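Skeddale toy library marks its second year in the old reading room

The Skeddale Toy Library opened its doors with 30 member families and a single wall of shelving. It now serves 68, and the waiting list for Tuesday sessions has been closed until May. Derek Fothergill, who has managed the service from the beginning, met us before the morning opening to discuss how it is run and what is planned for the coming year.

Mr Fothergill came to the post from the county's mobile library service, where he had driven the Gornia route. He regards the two jobs as closely related. "A family borrows, a family returns, and the record has to be right," he said. "The difference is that a book comes back in one piece."

Members may take 2 items at a time for a loan of three weeks. There is no charge for late return, a policy adopted after the first winter, when several families stopped attending altogether. "They owed us very little and were embarrassed to come in," Mr Fothergill said. "We cleared the accounts and wrote to them. Most returned within the month."

The collection holds more than 100 titles, as the catalogue calls them, from shape sorters to a marble run that is seldom on the shelf. Purchases are made twice a year through Terkum, a supplier of nursery equipment, and donated toys are accepted when they carry a safety mark. Soft toys are declined.

Asked which items give the best service, Mr Fothergill named the large building bricks without hesitation. Battery toys are borrowed eagerly and returned early, he said, while the bricks are renewed again and again. They are washed by hand in warm water between loans and left to drain overnight. "We tried a machine. The insides did not come clean, so we went back to a bottle brush."
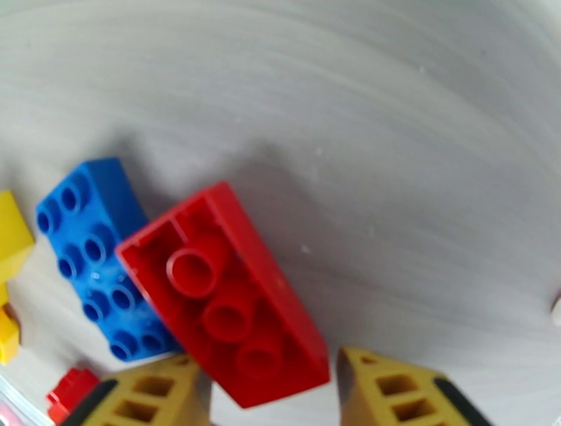

Sofia Mitsotakis-Vlachou takes a different view of the renewals, and said that popular sets ought to be limited to one extension so that newer members have a fair chance of borrowing them. The matter is to be discussed before the waiting list reopens. Mr Fothergill said he had no fixed opinion - a second set might settle it, if funds allow.

A Saturday session is also under consideration, together with a small collection for children with limited hand strength. Enquiries about membership may be made at the desk during opening hours.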